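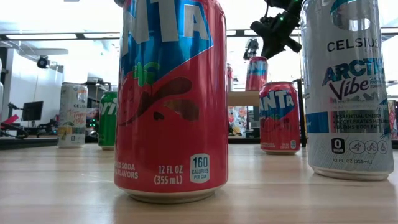
*Fig. 1. Table view with the gripper at upper right, one Fanta up on the raised shelf.*

# Ukum: teaching a can pick by remote control

Esposito, final report, robotics lab course

## What we were trying to do

Get an arm to pick a soda can off a table by showing it, no hand-written motion. Person drives the arm, we record, a small model learns from the recordings. Original plan had the arm sorting cans by brand. Dropped that in March, too much for one term. Final task is pick one Fanta can from the table and set it on the raised shelf behind. Other brands stay on the table as distractors.

Project is called Ukum. The learning code is Fimon, from last year's group, I changed the data loader and the gripper output and left the rest alone.

## Two ways of showing

Tried both, because the assignment asks for a comparison.

**By hand.** Grab the arm, motors in free mode, push it through the motion. Easy to learn. Bad for the video though, my sleeve is in half of the table view and the model seems to like my sleeve. Also the arm is heavier than it looks at full reach, so my paths sagged near the shelf and then jerked up. Did a first batch like that, then stopped.

**By remote control.** Laridska leader arm on the desk, follower copies it. Small delay, you get used to it. The grip trigger is touchy. First afternoon was mostly knocking cans over. After that the paths get smoother, and my hands stay out of the camera. All training data in this report is remote control.

One thing I'd do different: write the operator rules down before recording. Mine, too late:

- come down from above, never sideways through the distractors
- stop above the rim, then close in one go
- lift straight up until clear, only then move back
- if you miss, finish the episode anyway and mark it as a miss

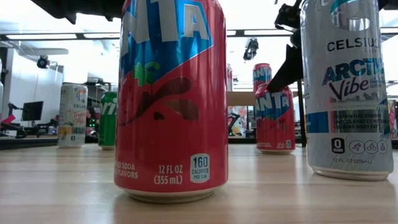 *Fig. 2. Gripper coming down toward the top of a Fanta can on the table.*

## Data

162 episodes recorded. 46 thrown out: dropped cans, frozen table camera, and a bunch where I forgot to go back to the start pose. From what was left I took 100 for training and kept the rest for checking. Kept training set is 2642 seconds of driving in total.

Each step stores joint positions, gripper opening, and the camera pictures (table and wrist). Recording script writes a folder per episode. Don't rename the folders by hand, the index breaks and Fimon just skips them without any error. Lost most of a Saturday to that one.

Layout: I moved the cans between episodes but not nearly enough. Looking back over the recordings the target is nearly always in the same patch of table, toward the Celsius side. So the model probably learned the patch more than the can. See results.

Big cans standing close to the table camera were left in on purpose. They block part of the view and I wanted the model to cope with that. Tall cans also reflect the overhead lights, which changes the color a bit when they get moved. Red on red was harder than I expected, in the table view one Fanta can overlaps another and the edge between them is hard to find even for me.

## Training

Standard Fimon settings, then a lower learning rate after the first run blew up. Trained overnight on the lab machine. Second run crashed around 3 am because the disk was full (my old recordings, sorry everyone). Third one finished. Training on the table camera only gave worse reaching at the end of the motion, so the wrist camera stayed in.

## Results

Works when the target is near where I demonstrated it. Reach is smooth, the close is a bit late. Move the target toward the Sprite and the arm still heads for the old patch, slows down, and hovers. It doesn't search. Nothing in my data shows searching so fair enough.

Placing is weaker than picking. The shelf is narrow and the arm lets go early, I think because I was impatient with the trigger in a lot of the episodes and it copied me. Cans lying down are not handled at all. Every demo has the target standing up, and a can on its side needs a different wrist angle and a differnt grip.

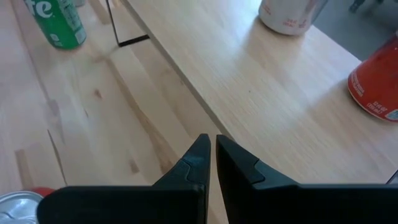

Why keep the wrist camera if the table camera already covers the workspace?

Mostly for the last few inches. The table view gets the arm to the right area, but the fingers block the can right when you need to line them up, and the wrist view moves with the gripper so the model can correct before it closes.

## Still to do

Re-record with the target in every part of the table, marks taped down so I can't cheat. Add episodes where the can starts on its side. Add some where I miss and then recover, since the four rules above made all my good demos look to much alike. Someone should also fix the silent skip in Fimon's loader, roughly an hour of work. Code and episode index are in the course folder under ukum/final, readme is short but the launch commands are right.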